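The Second Gripper

Hadiza Olatunji had the budget open before she had her coat off. The Vomthorpe money had come through – all of it, every cent they had asked for – and she had until the end of the day to decide how to split it.

"We're getting the second gripper," she said to the room.

Shehu, who was in the middle of a sandwich, lifted one hand in support.

She loved this part. Other people in the building dreaded purchasing season and put it off until the department started sending reminders, but Hadiza had been sketching her list since September, on the backs of envelopes and once on a napkin from the train. She liked lead times! She liked finding out that a cable was sold separately, and which cable, and whether you could get it cheaper in a pack of two. To her it was like planning a long trip, with every line on the sheet a place they would get to go.

The Mekon quote ran to two pages. The Urner quote was a single paragraph and a phone number, but Urner would throw in the mounting plate, and a mounting plate was not a small thing when you had paid for the last one out of the coffee fund.

"Pads," Shehu said, once he had swallowed. "Ask them about pads. We went through a lot of pads."

"Pads are in. I put down 40."

"Forty pads!"

"They're cheap if you get them all at once. I want us to stop rationing. I want somebody to be able to say, this one is worn, I'll change it, and then just change it."

He thought about this and seemed to find it beautiful. He went over to the whiteboard and wrote PADS in large green letters, and under it he wrote 194, the number of runs they had logged on the table so far. Under that he put 400, the number they had promised Vomthorpe by spring. He stood back and looked at the gap between them for a while.

"So with one arm," he said.

"With one arm we get there in summer. Maybe. If nothing breaks."

"And with two?"

She turned the laptop around so he could see the chart. She had made it the night before, in bed, with her glasses sliding down her nose, and she had given the second arm its own color.
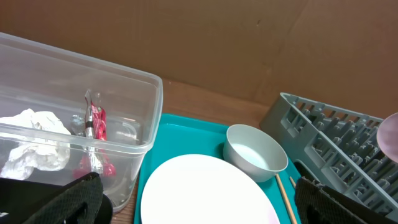
The orange line crossed the goal well before spring and kept going up past the edge of the graph, because she hadn't wanted to stop it. Shehu followed it with his finger and laughed out loud.

"What do we do with the extra?"

"Harder dishes," said Hadiza. "Bowls inside bowls. Teaspoons! I've wanted to do teaspoons for a year."

She called Urner at four. The man on the other end had a cold and was very patient, and he stayed on while she went through her questions about the warranty, the spare fingers and the shipping crate, and whether they would be able to send the crate back. He told her nobody had ever asked him about the crate before. She wrote down his answer anyway and gave it a line of its own on the sheet.

Then she typed the date at the top of the order, Oct 22, 2022, and read the whole thing through once more from the first line, out loud, while Shehu cleared a space on the bench for the new arm.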